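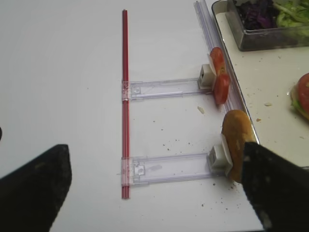 Research update: what the sandwich bench is teaching us about grasp order
Posted 2025-02-22

The Truro lab has finished the first full round of its sandwich assembly trials, and the results are now written up for the partners. This item covers the method and the main finding, plus two things that went wrong and what is being done about them. The full report goes out through Prodbridge, and members with a login can download it there along with the trial logs.

For readers who joined the mailing list recently, the project looks at a narrow question. When a robot has to pick several soft or crumbly items from fixed positions and stack them, how much does the order and direction of each approach matter? Most published work on food handling concentrates on the grip itself, meaning finger shape, pad material and closing force. We kept all of that fixed. The fingers are the same plain black pair on every trial, the closing force is set once per item type, and the only thing that changes is the path the arm takes to get there.

Food was chosen because it punishes a bad approach straight away. A plastic block that gets nudged will usually still be a usable plastic block. A slice of tomato that gets nudged slides, sticks to whatever is beside it, or folds. Bread leaves crumbs, and the crumbs end up where the next item has to go. Bun pieces standing on edge will lean on one another, and a path that suits the first one can knock the second.

How the trials were run

The bench is a white tabletop with a shallow tray on one side, clear plastic tracks running across to it, and white holders at the tray end. Tomato and bread stand at the holders. Lettuce and cabbage sit in clear containers. The layout is called Jakeck, after the bracket drawings it started from, and the name has stuck to the whole bench.

The robot was trained from demonstrations. An operator guided the arm through each step while the wrist camera recorded, and a policy was then fitted to the recordings. We collected 1234 demonstrations in total. Of these, 950 were used for training. The remainder were held back for checking or discarded because the recording dropped out partway through.

Two policies were trained on the same data. The first, called the flat policy in the report, predicts the next arm motion directly from the camera view. The second, the staged policy, first predicts which item to approach and from which side, then hands that choice to a motion model. The staged policy is slower to train and needs labels for the approach side, and those had to be added by hand. Labelling was the biggest single use of staff time on the project and we would plan for it differently next time.

Each policy was then run on the same set of starting layouts. A trial was scored as complete only if the item was lifted clear of its holder, placed on the stack, and left within the footprint of the piece below. Anything dropped and picked up again was scored as incomplete, even if the finished sandwich looked fine. Some people in the group thought this was too strict. We kept it because a second attempt at the same slice tells you very little about the first.

What we found

The staged policy did better on the tomato and on paired bread pieces, and made no clear difference on single bread pieces. That is the main result, and it's narrower than we expected when the work was planned last August.

The reason seems to be in how the flat policy handles neighbours. When two items stand close together, the demonstrations contain both left-side and right-side approaches, as operators picked whichever felt natural. The flat policy tends to average them. It comes in down the middle, and one finger lands on top of an item instead of beside it. The staged policy commits to a side early and stays there.
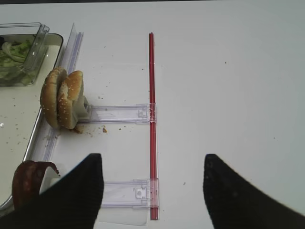

With paired bread pieces there is a further complication. The gap between them is narrow and looks dark to the wrist camera, and the flat policy seems to treat it as part of the crust. In the replays the fingers often slow down over the gap, hesitate, then close on both pieces at once. We tried adding more demonstrations of paired pieces to see if this would go away. It became less frequent but did not disappear.

Approach direction also mattered more than order, which surprised several of us. We had assumed that taking the bread before the tomato would help by clearing space. In practice the order made little difference as long as the side was right. Taking the outer piece first from the wrong side was worse than taking the inner piece first from the correct side.

Two problems

The first problem is crumbs. They collect between the tracks over a session, and the policies were trained mostly on footage from the early part of each session, when the table was cleaner. Performance dropped as the session went on. We can't say yet if that is the camera view changing, or crumbs under the fingers changing the contact, or both. For the next round the demonstrations will be spread evenly across the session, and the tabletop will be wiped on a fixed schedule for half the runs and left alone for the other half. That should separate the two explanations.

The second problem is the clear plastic. Tracks, brackets and containers are all transparent, and they pick up reflections that shift with the time of day. The wrist camera has trouble finding their edges. This was mostly harmless, but on a small number of runs the arm came down too close to the rail beside the tray and caught it. The rail was not damaged. Bélanger, who supply our brackets, have offered to make a frosted set to the same dimensions. We will test those against the clear ones before changing over, as a switch would make the new data hard to compare with the old.

One suggestion from the last partners' call was to put coloured tape along the edges of the tracks. We tried it for a morning. It helped with the edges, but the policies had never seen the tape and behaved oddly near it, so it came off again. It could still be worth doing if it goes on before any new demonstrations are recorded.

What the result does not show

These trials used one bench, one gripper and one general layout. We have not tested whether committing to a side early helps when items are lying flat, or when the holders are moved between runs. The shredded vegetables were left out of the scoring altogether. A pinch of lettuce or cabbage has no agreed position, and we haven't settled on a fair way to say when it has been placed properly. Suggestions are welcome, particularly from anyone who has scored loose materials before.

We also haven't compared our staged policy with a flat policy trained only on one-sided demonstrations. A reviewer of the draft pointed out that if averaging is the cause, telling operators always to approach from the left might give most of the benefit with none of the labelling. It's a good point and it goes first in the next round. The catch is that some positions near the tray rim can't easily be reached from the left, so the layout will need a small change to make the comparison fair.

Next steps

The next round begins once the frosted brackets have arrived and been checked. Demonstrations will be collected in shorter sessions, with the approach side recorded at the time by a foot pedal - this should remove most of the hand labelling. The current policies and the scoring sheet are frozen and will not be changed, so anyone who wants to reproduce the numbers can do so from the files on Prodbridge.

Partners who would like to visit the Truro lab during data collection should get in touch through the usual project address. Space around the bench is tight and we can take two visitors at a time.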